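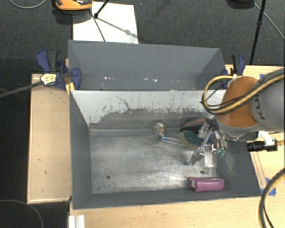
Hand over the front bin, mixed items, both bins clamped

Last updated: 7 December 2023

Opened by Naheed Gilani, Gorville
Product: Flulum picking kit, trial license

Hello again, and thank you for being so patient with me on the phone! The kit has been a pleasure since we set it up in September, so please take this as a small grumble from a happy customer. Out of 100 picks yesterday, 12 stopped with "no grasp found", nearly all of them on the clear plastic container. It does the same whether the container is on its own or in with the pink piece and the blue and white one. I've restarted the controller and run the hand-eye calibration again, and neither made any difference that I could see.

Reply from Arsalan Shaikh, Flulum support

Hi Naheed, lovely to hear from you, and thanks for such a careful write-up. Clear plastic is hard on the depth camera, and I can see bright reflections on yours, with more on the bin floor. Could you please turn the exposure down by 2 steps, switch on "transparent items" under Grasp Settings, and teach the empty bin again? Leave the clamps just as they are while you do it, or the bin position will need redoing too.

Naheed Gilani

All done, and what a difference! I ran another 100 and had 6 stops, four of them still on the container. Could we keep this open while I try the Drodley liner mat?

Status: waiting on customer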